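Henura Opens Its Doors to Neighbors With New Learning Center in Sullov

SULLOV, July 2022 — The Henura Learning Center will welcome its first adult students in October, bringing evening classes, a lending library and a shared study hall to a part of town that has gone without all three since the old Panicker Street school closed.

The center takes up the ground floor of the former Fasenlow dry goods building. It has 7 classrooms, a reading room with space for 2,000 books, and a small kitchen where the cooking and nutrition course will meet. More than 700 residents filled out the survey that shaped the fall schedule, and their answers were wonderfully clear: people want bookkeeping, conversational Spanish, basic home repair and a place to sit down with a book after dinner.

"We asked what folks wanted to learn, and they wrote in the margins and on the back of the page," said Dexter Holloway, director of the center. "One person asked for beekeeping, accordion and tax help, in that order. We can do the tax help this fall — and I'm still looking for an accordion teacher!"
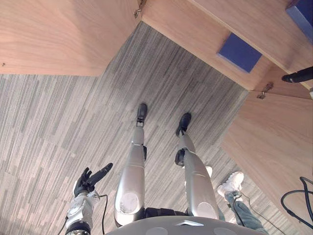
Striped gray carpet at the Henura Learning Center.

Classes run for ten weeks and meet in the evening, with a second session of the most requested courses on weekend mornings. Students who miss a class can make it up in the other session at no charge. Childcare will be offered in the room next to the study hall, and parents should sign up for it when they register.

The reading room will open before the classes do. Its first shelves come from the Panicker Street school, whose books have been in storage for years and are now being sorted, repaired and cataloged. Local history will have its own corner, including bound copies of the town newsletter and a set of hand-drawn street maps.
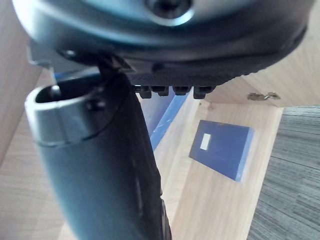 A close view of equipment at the center, with a textured black pad.

Ezekiel Fitzsimmons, who taught shop at Panicker Street and will lead the home repair course, is already planning his first lesson.

"We're starting with a dripping faucet," Fitzsimmons said. "Everybody has one. You fix that, you go home happy, and you come back the next week ready to hang a door."

Registration opens in person at the front desk two weeks before the first class. Library cards are free to anyone who lives or works in Sullov. People interested in teaching a course next spring can leave a short outline at the desk or mail it to the center's program office.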